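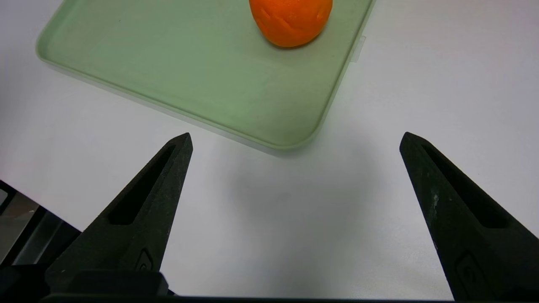
Search products Go

Pevis 2 Gripper Fingers and Bench Practice Guide

Tue 26 February - by the Drorovier product desk

The Pevis 2 is our tapered finger pair for tabletop pick-and-place, and we're really happy with how this version came out! Every pair ships with the printed Bench Practice Guide, which grew out of the house rules at our Flusbridge shop. Plenty of buyers tell us they pin the guide up first and unpack the fingers second.

What the guide asks for

Start every run with the fingers fully open and clear of the tray, the part and the table. Come down beside the part, never onto it, and keep the tips off the tray rim - a rim strike at low speed is still a strike, and it goes in the log.

Use a plain, light, matte work surface with even lighting. Dark fingers show up beautifully against white, both to the wrist camera and to the person standing next to the arm. One tray, one part while you are teaching a new pick. Add clutter later, when the simple case runs clean 8 times in a row.

Scuffs are fine. Cracks are not. Look along both slots and both tips before the first run of the day, and swap fingers as a pair even if only one is damaged. Our limit is 2,000 closing cycles between full inspections, with the arm powered down and locked out.

Hands stay outside the marked zone any time the drives are live. Yes, even to nudge a tray an inch to the left!

Fit and details

Finger length: 107 mm
Sold as: matched pair, left and right
Mount: Perrin quick plate (not included)
Supplied with: screws, hex key, guide, blank log sheets

The guide was last revised in December and now has a longer section on wrist camera checks, with a page for noting your own tray positions. It applies to the older Pevis fingers too, apart from the mounting steps. Your site risk assessment always comes first where the two disagree.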